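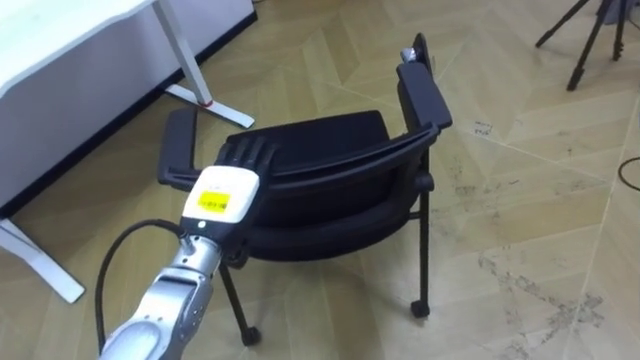
*Answers by Mitsuko Ueda, updated in September*

## Renting a room at Wallora Hall

**How early do I need to book?**
Four days ahead for weekdays. Weekends fill up sooner — try us anyway.

**Is there a deposit?**
Yes, for evening bookings only. You get it back once the key is returned.

**Can I bring my own food?**
Cold food is fine. The kitchen is closed to renters until the new stove is in.

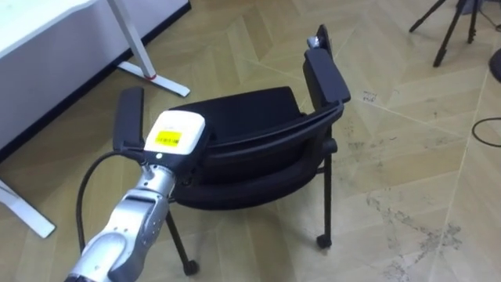
Rafsan Marikar wrote in to say that the side door sticks after dark and that evening groups should use the front one. We agree. The side door is locked at 9 p.m. anyway.

**Where do I park?**
Behind the building, off Grerkov Street. There are 17 spaces, shared with the library.

**How old is the hall?**
It opened in 1941. The back wing was added in 2000.

**Who do I call if I'm locked out?**
Vidar Torvik. His number is on your booking slip.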